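Progress report to the Skondia fund, second installment
March 5, 2026

You asked for something shorter than last time. The previous report ran to 30 pages, of which the appendix on apostrophes was, I accept, the longer half.

**Where the dictionary stands**

We have 2,000 headwords of Ostholm dialect entered and checked, which is what the grant agreement promised by this point. The agreement did not say they had to be interesting words, and a fair number of them concern mud. There are separate terms for mud that takes a boot, mud that gives it back, and mud on somebody else's side of the fence. Sukard speakers accept the first two and say the third is just bad manners.

The letters A through M are in final form. S is not. S is where the dialect keeps its insults, and every insult comes with a family that claims it was coined about a different family. I have stopped writing down origins for these and now put "disputed" – a word with no Ostholm equivalent, oddly.

**Recordings**

Around 4 hours of the July recordings are still to be transcribed. The delay is mostly the harbor tapes, where two people talk at once and a third hums. Sound quality is otherwise good. We did lose one afternoon to a refrigerator.

**Money**

We are under budget on travel and over on postage. Older speakers prefer to correct proofs on paper, and they return them registered. I would like to move the travel surplus across to cover it, if Skondia has no objection. The Imai typesetting quote came in as expected and is attached. It assumes we will stop adding accent marks, so please read it in that spirit.

**Spelling**

Still open. The two systems differ over the long vowel, and both sides have been very polite in writing. I propose printing the Ostholm form first and the Sukard form in brackets for this edition, then going on vacation.

**Next period**

- Finish S
- Transcribe the remaining recordings
- Settle the long vowel, or be seen to try
- Send the first proofs to Imai

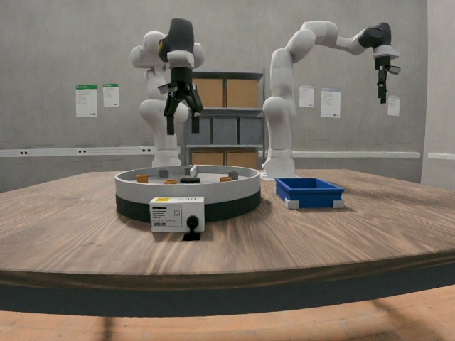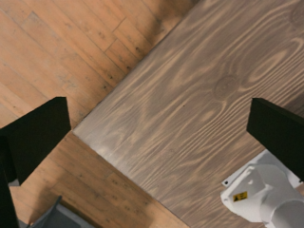 The Sukard reading group has seen the draft of this report and replied that brackets are where one puts an afterthought, that their vowel is the older of the two, and that they will agree to go second only if the mud entries are shortened and the word for drizzle is restored to its proper length. I have asked them to mark up the drizzle entry and send it back, by ordinary mail if possible.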